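Häufige Fragen zur Störung am Humanoiden im Versuchsbereich Plorndale

5/1/19 – Redaktion Anlagensicherheit
11 Kommentare · 4 Mal geteilt

Was ist vorgefallen?
Während eines Greifversuchs hielt der Roboter nach dem Befehl »Halt« nicht unmittelbar an. Der rechte Arm bewegte sich noch nahezu 1247 Millisekunden weiter. Verletzt wurde niemand.

Worin lag die Ursache?
Die Steuerung Rodis verarbeitete den Haltebefehl erst nach Abschluss einer laufenden Bahnplanung. Der Fehler ist im Protokoll unter der Nummer 2296 erfasst. Der Not-Halt-Taster war hiervon nicht betroffen – er unterbricht die Energiezufuhr der Antriebe unabhängig von der Software.

Sind weitere Geräte betroffen?
Nach Auskunft des Herstellers Bunnag ausschließlich Geräte mit zwei unterschiedlichen Händen, bei denen beide Seiten getrennt angesteuert werden. Für alle übrigen Geräte gilt die bisherige Freigabe.

Darf der Versuchsbetrieb fortgesetzt werden?
Ja, jedoch nur mit verminderter Geschwindigkeit. Der Not-Halt ist vor jeder Schicht zu prüfen und das Ergebnis in das Betriebsbuch einzutragen.

Wo dürfen sich Personen aufhalten?
Bei freigegebenen Antrieben außerhalb der Reichweite beider Arme. Wer dem Roboter gegenübersteht, hat Blickkontakt zur Bedienperson zu halten. Kabel auf dem Boden sind so zu führen, dass der Rückweg frei bleibt.
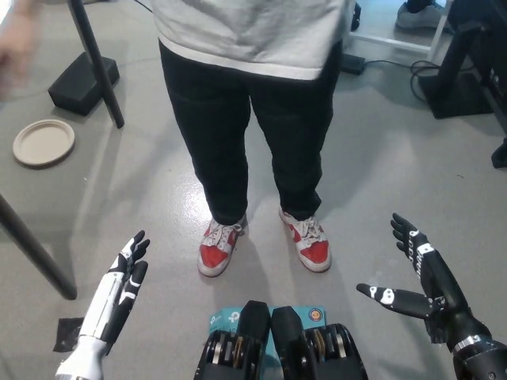

Britta Rothe
Fachkraft für Arbeitssicherheit, Rerent

Vor dem Gerät steht eine Person, beide Roboterhände weisen mit den Fingern nach oben. Auch in dieser Haltung gelten die genannten Abstände.

Wann wird der Fehler behoben?
Eine korrigierte Fassung der Steuerung ist für Oktober angekündigt. Bis zu deren Abnahme bleibt die Beschränkung in Kraft. Rückfragen nimmt Santino Rivadeneira, Leiter des Versuchsbetriebs, schriftlich entgegen.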